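About Mendholm

Mendholm designs and supplies two-arm shelf stations for schools, training centers and small warehouses. The company was founded by Gobnait Kinsella, who had spent her early career fitting out stockrooms and wanted a machine that could handle ordinary groceries in their ordinary packaging.

Our main product is the Skivia station. It is sold as a complete kit, with two arms on a shared base rail, an aluminum enclosure, and Danko, the software used to teach and replay tasks. Customers may fit the enclosure with their own shelves, baskets and hooks.
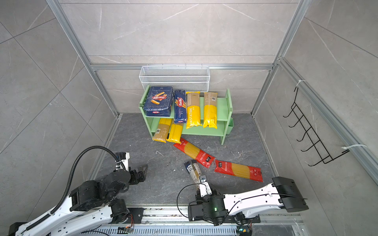 Words: Kieran Cullinane, Customer Training

Dry pasta is a standard part of our training course. Spaghetti comes in long, narrow packages that may stand on a shelf, lean against it or lie on the floor, and a box of rigatoni calls for a different grip from a slim packet with a clear window. Trainees work with several brands and sizes at once, as they would in a real stockroom. One arm may hold a package while the other waits its turn.

The course lasts 5 days and is given at our workshop or on the customer's premises. Each trainee completes 100 supervised picks before moving on to Didine, our advanced module, in which both arms share a single task. Class sizes are kept small – two trainees to a station – and every group has its own instructor.

Mendholm also provides installation, spare parts and yearly inspection. Every station carries a two-year warranty on the arms and the base rail. Grippers are treated as wearing parts and may be ordered separately.

Schools and colleges may apply for the education rate, which includes the Danko license and printed course materials. Applications for the fall term open in March and should be made in writing to the training office.

Visits to the workshop are by appointment.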